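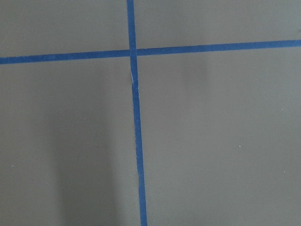
Two strips of blue tape crossing on a grey surface.

Grids: how to say exactly where something is

A grid is a set of lines that cross each other. The lines split a flat space into smaller spaces called cells. You can draw a grid with a pencil and ruler, or you can make one on a table with tape.

Painter's tape is good for this job. It sticks well enough to stay put, but it is made to peel off again without leaving glue behind. Decorators use it to keep paint off window frames and skirting boards.

One strip of tape splits a table into two parts. Add a second strip going the other way and you have four. Each new strip makes more cells.

Why use a grid?

Imagine telling a friend on the phone where to put a cup. "Near the middle" could mean lots of places. If you both have the same grid, you can say "middle row, left cell" and your friend will know where you mean.

Rows go from side to side. Columns go up and down. On many maps the columns have letters and the rows have numbers, so a place might be called B2. The street map of Lornon works this way. If you look up the library in the list at the back, it says F7, and you only have to search one small square.
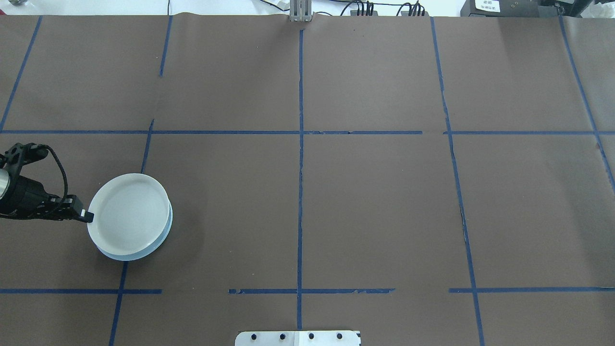 Do the lines of a grid have to be perfectly straight?
It depends what the grid is for. A map needs straight, even lines, but a grid for placing things on a table still works if the lines wobble a little, as long as you can tell one cell from the next.

Make your own

You will need a roll of painter's tape, a table and a small object such as a bowl. Ask a grown-up which table you can use.

Stick two long strips across the table from left to right. Then stick two more from front to back. You should have nine cells, in three rows of three. Press the tape down with your thumb.

Now play with a partner. One person says a row and a column, and the other puts the bowl there. Swap over after 7 turns. When you have finished, peel the tape off slowly, starting at one end.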